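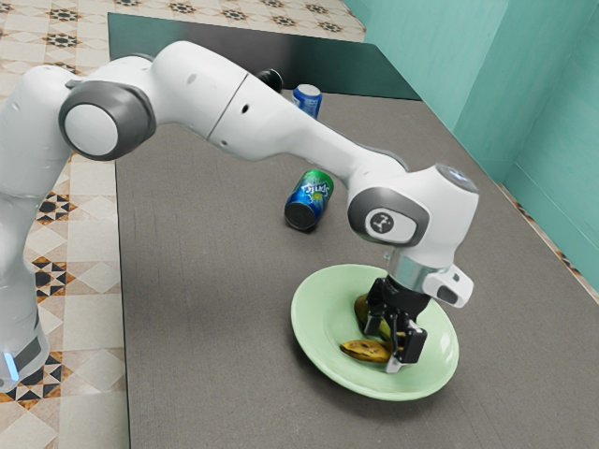

Wanted: people who doubt sleep apps

Most sleep apps hand you a score each morning. We at Nurstead don't know what that score is worth, and we suspect it isn't much. We need 30 adults to help us check.

You would wear a wristband to bed through June, keep a paper diary, and fill in a short form when you get up. You won't see your score until the end. Pay is $500, sent after the last diary comes in. Miss a few nights and you still get $100.

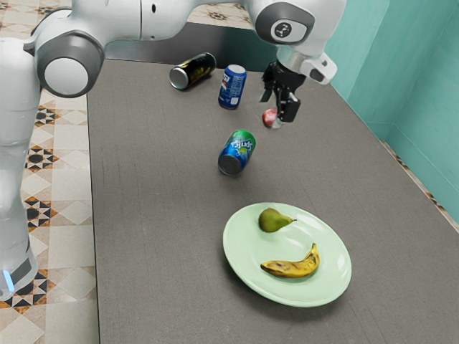
Sorlow Notices, No. 100, page 8

We won't promise better sleep. If you're hoping for a cure, see a doctor. We also can't take anyone who works nights or sells wellness products.

The band maker, Plisance, is lending the bands and has no say in what we print. Ask to see the agreement if that sounds too good.

Write to the Nurstead study desk, Sorlow, by 3/5/18. Tell us your age, your usual bedtime and whether you have used a sleep app before.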